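Decanting day, or how I ended up with too much shower cream

Jun 11, 2019

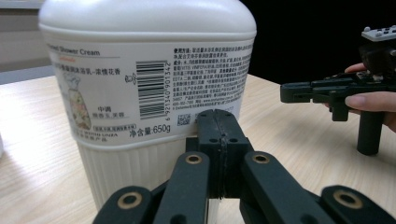 The big one. 650g of shower cream, and a label I can only half read.

I've been meaning to sort out the bathroom shelf since we moved to Prusden, and last night I finally pulled everything off it and carted it through to the table. It took me three trips. I thought I had maybe a couple of bottles on the go. I had 7, and five of those were shower stuff with an inch left in the bottom, all standing on their heads like bats.

The white one is my favourite of the lot. I got it from the little import shop on Husar Street, the one with the noodles in the window, when I only went in for chilli oil. The front was enough to sell it to me, so I'd never properly looked at the rest of the label until now. It's mostly in Chinese apart from "Shower Cream" up in the corner, but my phone had a go at translating and came back with something about a rich floral scent, plus a bit headed "middle note" with the fragrance notes listed after it, like a proper perfume! There's a drawing of a little glass bottle full of petals too, pink and green and creamy coloured, which I think is lovely. I'd frame that.

In the ingredients I spotted VITIS VINIFERA, and I was very pleased with myself for knowing that's grapevine (thank you, allotment years). The rest of the small print goes on and on round the side and my eyes gave up long before it did.

As for using it: you don't need much. One squirt on a puffy thing does arms, legs, the lot, and the bathroom smells of it until lunchtime. My other half says it's a bit much first thing in the morning. He uses the plain green bar from Hosberg market that smells of nothing whatsoever, so I'm not taking notes from him.

Anyway, the sorting. All the nearly-empties got tipped into one old pump bottle, which has come out a rather swampy colour but lathers fine, and that's now by the downstairs sink for muddy hands. The empties have been rinsed for the recycling. I gave the shelf a good scrub (the rings! I had to go at them with bicarb) and I've put back just the white bottle, the shampoo and a flannel.

I did wonder about decanting the good stuff into one of those smart glass dispensers, and Dmytriv Hardware has some nice ones, but then I'd lose the petals. So it's staying as it is. Under-sink cupboard next, if I can face it. There's a bag at the back I haven't opened since the last house.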